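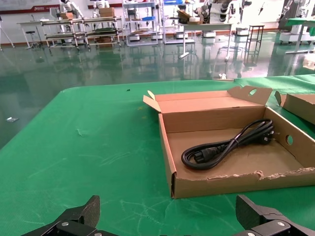 Cunent Ghost Light GL-2

The GL-2 is a freestanding ghost light for theatres, halls and rehearsal rooms. It stands at centre stage when the house is dark and gives enough light to cross the boards and find the edge of the pit.

The base is weighted steel in matte grey. The stem comes in 2 sections and locks with a quarter-turn collar. The wire cage opens on a side hinge, so the lamp can be changed without tools. Lamp colour is warm white only - a cool version was dropped in January.

Specifications
Base weight: 18 kg
Stem sections: 2
Rated lamp life: 2,000 hours
Finish: matte grey, uncoated cage
Use: indoor, dry locations only

Options
Zarklow dimmer module, fitted in line
Nilier wheel kit, 3 castors with brakes
Spare cage

The wheel kit raises the stem and should not be used on a raked stage. Lock all 3 castors before leaving the light unattended. The dimmer module is not compatible with older GL-1 bases.

Orders are shipped from the Boateng warehouse. Spare collars and hinges are kept in stock for both models. For hire rates or a custom stem length, contact Booker Ostrowski in the stage equipment office and give the model number and the name of the venue.

Page updated September 20, 2021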